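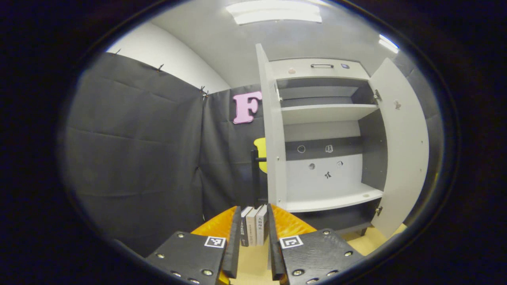

The horology museum in Brulville has a new wing for the Stilov clock, and on 13th October it opened the workshop behind it to visitors. I had read the press material on the train. It calls the clock "the first programmable machine in the region," a claim I have now seen made for enough clocks, looms and music boxes that I went in with my arms folded.

Entry was by timed ticket and the times meant very little. We stood in a corridor until the earlier group came out, then went down a ramp into a room that smelled of oil. The clock is in pieces. The wheels are laid out on felt, 236 of them according to the wall panel, and the going train has been set up by itself on a test stand so that people can see it run. It ran. It also stopped twice, and the guide restarted it with a pencil.

The astronomical dial is the part everyone comes for. It shows the moon's phase and is supposed to predict eclipses. How well? The panel says "remarkable accuracy" and leaves it there. I asked what the error was over a year and was told the figures would be in the catalog. The catalog comes out in March.

As for programmable, what I saw was a drum with movable pins that decides which bells ring on which feast days. It's a lovely piece of work, and you can change the pins. Whether that makes it an ancestor of the computer depends on how badly you want one. The Verbruggen carillon drum in the next room does the same job with more pins, and its label makes no such claim.

The date bothers me more. The museum gives 1141 for the foundation of the abbey and then talks about the clock as if it came with the building. The frame is signed Sikora, in lettering that looks to me several centuries later, and the guide agreed that most of the wheels had been recut at some point. Which ones are original? Two, possibly. That deserved a panel of its own.

The good part was the bench at the far end, where they are cutting a replacement wheel by hand with a copy of the old dividing plate. I watched one tooth get finished and would have stayed for the next — but our slot was up.

The gift shop has a print run of 600 numbered posters of the dial. The eclipse hand is missing from the drawing. Parking is free if you get your ticket stamped at the desk, so remember to ask before you leave.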